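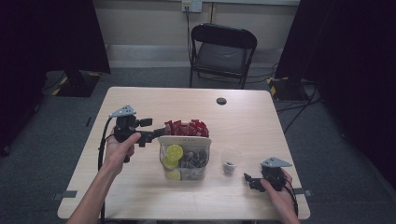 Stisemov reissue moved back to February
Jul 26, 2020

Instrumental four-piece Stisemov have put back the vinyl reissue of their second album, Durker, to February. The record had been listed for release this autumn through the Dratis label, which confirmed the change in a notice to mail-order customers on the weekend.

The label says the delay comes from the lacquers. The first set was cut from a digital transfer made for the original CD, and test pressings showed audible distortion on the inner grooves of side B. A new set will be cut from the half-inch mix tapes, which were located in storage after the first cut had been approved. The tapes will be baked and transferred flat, with no limiting applied before the cutting stage.

The running order has also changed. Durker was issued as a single disc with 8 tracks, and the longest of these, Villalobos, was faded early to fit. The reissue will be spread over two discs at 45 rpm, with Villalobos taking up a full side at its complete length of 16 minutes. The fourth side will hold two pieces from the same sessions, neither of them previously released on any format. Both were mixed at the time and have not been remixed.

The pressing is limited to 1668 numbered copies on black vinyl. A coloured edition mentioned in the first announcement has been dropped, as the plant could not guarantee the same noise floor on the coloured compound. Customers who ordered that edition will be sent the black pressing and refunded the difference in price. Existing orders remain valid and do not need to be placed again. Anyone wishing to cancel can do so through the Dratis store until the new lacquers are approved.

A download of the full programme will be supplied with each copy as 24-bit files at 96 kHz. The standalone digital version keeps its original date this autumn, but will use the older transfer and the 8-track running order. It will be replaced with the new transfer in February at no charge to those who have already bought it.

Stisemov have no concerts booked at present. The theatre dates planned to go with the reissue, which included two nights with a string section, have been taken off the calendar. Ticket holders will be contacted by the venues.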